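Associação Cultural Cavura
Categoria: Atas e deliberações | Música e programação

ATA DA REUNIÃO ORDINÁRIA DA DIREÇÃO

Aos dias do mês de outubro, numa quinta-feira, pelas vinte horas e trinta minutos, reuniu na sede social a Direção da Associação Cultural Cavura, sob a presidência de Solène Pons, estando presentes os vogais Dorian Tanguy e Bijan Tehrani e o diretor artístico, Ehsan Warraich. Secretariou Timothée Royer. Verificada a existência de quórum, a Presidente declarou aberta a sessão.

Ordem de trabalhos:
Ponto 1. Aprovação da ata anterior
Ponto 2. Edição do disco do Quinteto Brunet
Ponto 3. Ciclo de jazz da primavera
Ponto 4. Arquivo de gravações
Ponto 5. Outros assuntos

Ponto 1. Lida a ata da reunião anterior, foi a mesma aprovada por unanimidade, com a correção do título da peça de abertura do concerto de setembro, que deve ler-se «Drirura» e não «Drirura II».

Ponto 2. O diretor artístico apresentou o estado dos trabalhos do disco do Quinteto Brunet. As misturas encontram-se concluídas, faltando decidir o alinhamento do lado B. Ehsan Warraich propôs que a suite «Pudemport» fosse mantida na íntegra, sem separação entre andamentos, por ter sido assim concebida pelo compositor. Dorian Tanguy observou que a duração resultante obriga a retirar a balada final da edição em vinil. Após discussão, deliberou-se manter a suite completa e incluir a balada apenas na edição digital. A proposta foi aprovada com três votos a favor e uma abstenção, de Bijan Tehrani, que solicitou ficasse registada a sua preferência por uma edição em duplo vinil. 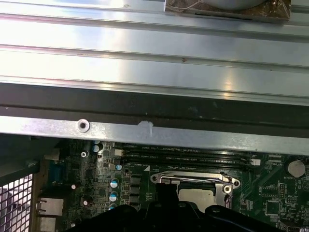
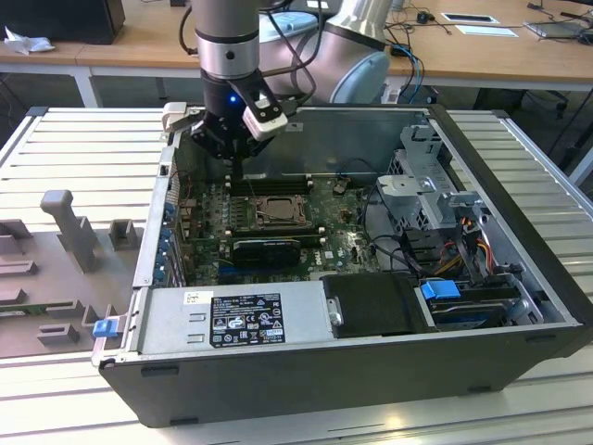
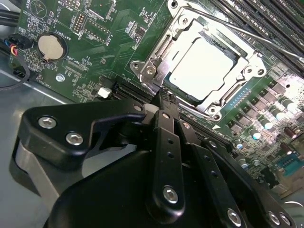

Última atualização desta página: outubro, 18h30

Mais se deliberou que o texto do encarte seja redigido em português e em francês, cabendo a revisão a Solène Pons. A fotografia da capa fica dependente de autorização escrita da respetiva autora.

Ponto 3. Bijan Tehrani deu conta das propostas recebidas para o ciclo de jazz da primavera. Foram consideradas admissíveis as que cumprem o regulamento no que respeita à apresentação de repertório original. O vogal manifestou reserva quanto à concentração de formações com piano e recomendou que pelo menos uma das noites fosse atribuída a um grupo sem instrumento harmónico. O diretor artístico acolheu a recomendação. Quanto à sala, mantém-se a lotação de 111 lugares sentados, não sendo autorizada a abertura do balcão enquanto decorrer a revisão da instalação elétrica.

Foi aprovado por unanimidade o horário de início dos concertos às vinte e uma horas e trinta, com ensaio de som encerrado uma hora antes.

Ponto 4. Timothée Royer informou que foram já ouvidas e identificadas umas 30 bobinas do arquivo da associação, permanecendo por esclarecer a data e os intérpretes de duas delas. Propôs que as gravações do antigo septeto residente fossem ouvidas em sessão reservada pelos músicos ainda em atividade, a fim de se confirmar a atribuição dos solos de trompete. A proposta foi aprovada. Ficou igualmente assente que nenhuma gravação será disponibilizada ao público sem o consentimento dos intérpretes ou dos seus herdeiros.

Ponto 5. A Presidente deu conhecimento de um pedido de cedência do piano de cauda para um recital escolar. Deliberou-se autorizar a cedência, ficando a afinação a cargo da entidade requerente. Dorian Tanguy solicitou que a chave do armário das partituras passe a ser entregue contra assinatura, o que foi aceite.

Nada mais havendo a tratar, foi encerrada a sessão pelas vinte e três horas, da qual se lavrou a presente ata que, depois de lida e aprovada, vai ser assinada pela Presidente e pelo Secretário.

A Presidente, Solène Pons
O Secretário, Timothée Royer

Este sítio utiliza cookies para melhorar a sua experiência de navegação. Ao continuar, aceita a nossa política de cookies.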